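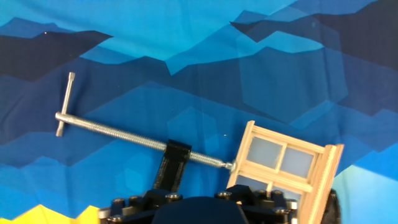
Sunday, afternoon. Window frame for the Grirnivberg model, clamping.

Carried on with the small four-pane window. The joints at the crossings are the weak point, so today was about how to hold it in the clamp without racking the sticks. They mark easily and the pad on the screw is small – bring the screw up by hand until it touches, then a quarter turn on the T-handle and stop. Anything more and I don't trust the corner to stay square.

Stayed on the mountain cloth. It ruckles if the clamp is dragged, so lift the clamp to move it.
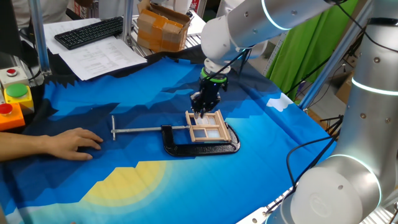 C-clamp on its side, T-handle out to the left, window on the jaw.

Glue is the Erel pot, batch 326. The Zovis tube has gone stringy at the nozzle and I've put it on the bottom shelf. Don't use it on the panes, it will smear.

Tried the clamp on a corner as well as along the side. The corner leaves more of the frame free to check with the small square, but the handle then needs a clear bit of table to lie on. 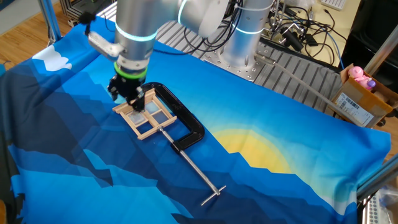
Corner in the jaw, frame at an angle on the cloth.

To do:
card pads for the clamp, cut 3
ask Guzmán for more sticks, same width as order 754
sand the outer edges – leave the crossings alone
look at the sill drawing again, sheet 94 doesn't match the opening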